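Natural Stone Countertops: Sealing, Cleaning and Repair
Frequently Asked Questions
Last revised 2023-01-08

This page covers marble, limestone, travertine, granite and quartzite installed as horizontal work surfaces. It does not cover engineered quartz, porcelain slab or concrete, which have their own page. Instructions given with a specific slab take precedence over anything below.
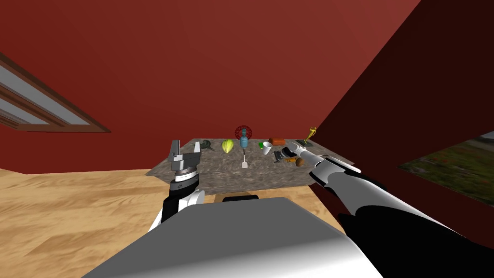 Letay Tilahun
Technical Editor, Wommont Stone Care

Terms used on this page

Etching: a chemical change to the surface of a calcite-based stone, caused by acid. It shows as a dull or pale mark with no color of its own.
Staining: a foreign substance held in the pores of the stone. It shows as a darker or colored mark.
Impregnator: a sealer that sits below the surface, in the pores.
Topical sealer: a coating that forms a film on the surface.
Dwell time: the period a liquid product stays on the stone before it is wiped off.

Does my countertop need a sealer?

It depends on absorption. Put a spoonful of clean water on a dry area and leave it for ten minutes, then wipe. If the stone underneath has darkened, it is taking in water and will benefit from an impregnator. If the color has not changed, leave it alone. Sealer applied to a dense stone has nowhere to go and dries as a haze.

Test in more than one spot. Areas beside the sink and the cooktop usually wear first, and one slab can absorb unevenly along its veins.

Will sealer prevent etching?

No. An impregnator slows the uptake of liquids. It does not cover the calcite at the surface, so lemon juice, vinegar, wine and many bathroom cleaners will still mark polished marble. Granite and true quartzite resist ordinary kitchen acids. Some slabs sold as quartzite contain enough marble to etch, and the only reliable check is to test an offcut.

Which type of sealer should be used on a kitchen surface?

A penetrating impregnator, water-based or solvent-based. Topical sealers scratch, trap moisture and have to be stripped before the stone can be worked on. Of the two products we stock, Lorkano is water-based and suited to honed finishes. Degefa is solvent-based and tends to be used on dense polished stone. Do not mix them on one surface. If the existing sealer is unknown, try the new one in a hidden area first and let it cure fully before judging the result.

How is an impregnator applied?

Clean the surface with a pH-neutral stone cleaner, rinse, and allow it to dry overnight. Stone that looks dry can still hold water near the sink cutout. The slab should be at 46 degrees Fahrenheit or warmer, which matters mostly in unheated outbuildings and new construction.

Spread the product evenly with a lint-free cloth or applicator pad. Keep the surface wet for the dwell time on the label. Remove all excess before it starts to dry, using clean dry towels, and buff in a second direction. Work in sections small enough to finish comfortably. Ventilate the room, and lay solvent-soaked cloths flat outdoors to dry before disposal.

Keep water off the surface for 2 hours after the final buff. Full cure takes 7 days. Light use is fine during that time, but wipe up oil at once.

How often should it be repeated?

Go by the water test. A fixed yearly schedule suits some porous limestones and is wasted effort on most granites. 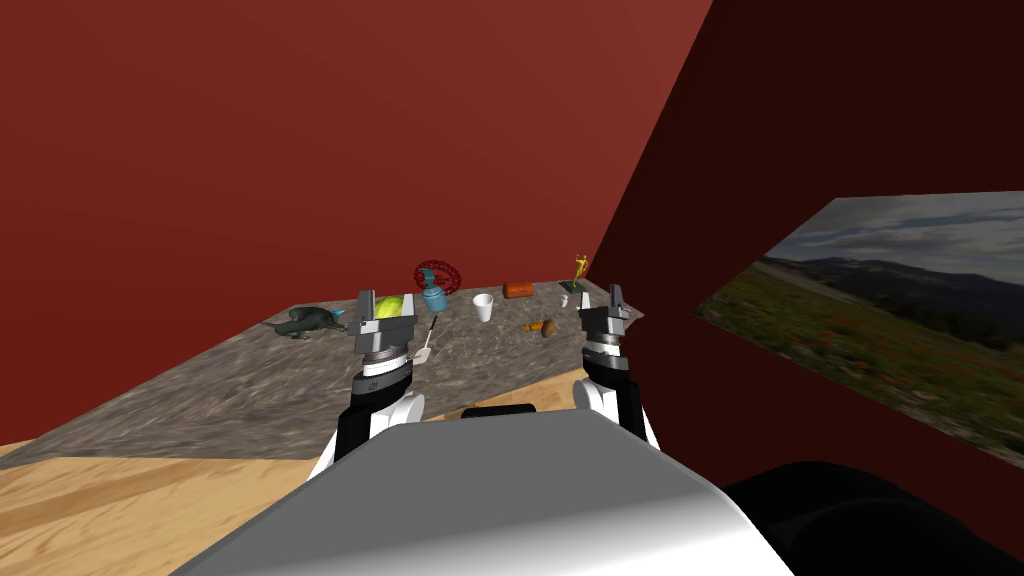

One reader disagrees with that last answer, writing that a homeowner who is told to go by a test will never run the test, and that a date on the calendar is the only method that gets a porous marble sealed at all. Her own island is done every July. The point is fair for marble and limestone. Put the test on the calendar, and seal if the stone fails it.

What should be used for daily cleaning?

Warm water and a small amount of mild dish soap, or a pH-neutral stone cleaner. Rinse with a second cloth and dry. Soap left behind builds up as a dull film that is often mistaken for worn polish. Avoid the following:

Vinegar, citrus cleaners and descalers
Ammonia and bleach for routine use
Scouring powder, including the "soft" types
Melamine sponges on polished surfaces
Furniture polish

How do I tell an etch from a stain?

Look across the surface at a low angle with a light on the far side. An etch interrupts the reflection. A stain usually leaves the reflection intact and changes only the color. A wine spill on marble often produces both, and they are treated separately. Remove the stain first.

How is an oil stain removed?

With a poultice. Mix an absorbent powder such as kaolin or diatomaceous earth with a degreaser approved for stone until it has the consistency of peanut butter. Spread it past the edges of the stain, cover with plastic film, and tape the film down. Leave it for a day, then take off the film and let the paste dry completely. The drying stage draws the oil up. Scrape with a plastic tool and rinse. Old stains often need several rounds. The area will need sealing again afterward.

Can etching be repaired at home?

On honed marble, often. Light marks can be blended with a 400 grit wet abrasive pad, kept flat and moved in overlapping circles, provided that the factory hone is close to that grit. Check on a sample or an inconspicuous area. Go well beyond the mark so the repair has no edge.

On polished marble, light etching can sometimes be improved with a marble polishing powder and a damp felt pad. Anything that can be felt with a fingernail should go to a stone restorer. Hand repairs on a polished surface are easy to see in window light.
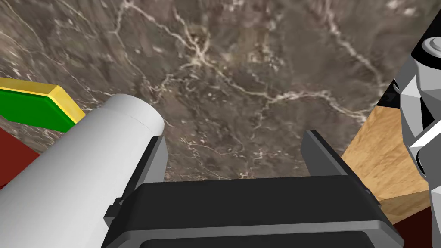
Are the veins in marble weak points?

Some are. A vein filled with sound mineral can be as strong as the stone beside it, while an open or clay-bearing one can let go under load. Fabricators usually reinforce doubtful slabs with mesh on the back and resin in the open seams. Ask for this in writing before cutting begins, and keep sink cutouts away from major veins where the layout allows.

What is the difference between a fissure and a crack?

A fissure is a natural separation within the stone. It often follows the pattern and was present when the slab left the quarry. A crack results from stress in transport, installation or use, and it commonly starts at a corner of a cutout. If one side sits higher than the other, treat it as a crack and have the cabinet support checked before any filling is done.

Can hot pans be set directly on stone?

Use a trivet. The stone itself tolerates ordinary cooking heat, but rapid local heating can open a fissure or discolor resin fill.

Where can I get an offcut for testing?

From the fabricator, before the remnant is discarded. Customers of the Zaramitz yard can request one at the order desk with the slab number. Remnants are not held after installation.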